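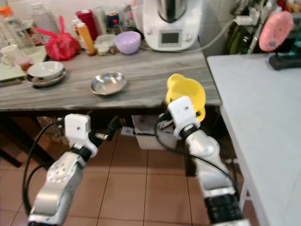 Reviewed by Seraina Lüthi
Filed under: Kitchen, Tables & Benches
Updated April

I bought the Skovside table because it was grey and I was tired. The old one had a lean to it, the shop had this one on the floor, and the bloke selling it told me wood-grain was "very forgiving". He did not say of what.

Assembly first. The box claims 20 minutes. It took me an hour and 10, plus a lie-down. The legs go on with 5 bolts each, except for one leg, which arrived with four and a sachet of silica gel. I rang the shop and they posted the missing bolt with no note, like a ransom payment.

Once it's up, I have to admit it's a decent table. Toast crumbs vanish into the grain, so you'll think you've wiped it when you haven't. Beetroot came off with a damp cloth. Turmeric did not, and there's now a faint yellow country near my end that I've stopped apologising for. Metal bowls are fine on it if you put them down like an adult. Drag one and you'll hear about it, though I've yet to find a scratch.

The colour is another matter. In the catalogue it was "driftwood". At home, over brown tiles, it's grey, and on a wet afternoon it's very grey. My sister says it looks like a dentist's. She has a glass table and spends half her life cleaning it, so I let that one go through to the keeper.

I did look at the Retamal before buying. Lovely thing, solid timber, cost more than my first car and wants oiling twice a year. The Foltis folds away, which sounds handy until you lean on it.

Gripes: the feet are hard plastic and skate on tile — stick felt pads on before you serve soup. And the care leaflet is a drawing of a sponge with a tick next to it.

Four stars out of 5. It'd be the full lot if they'd counted the bolts.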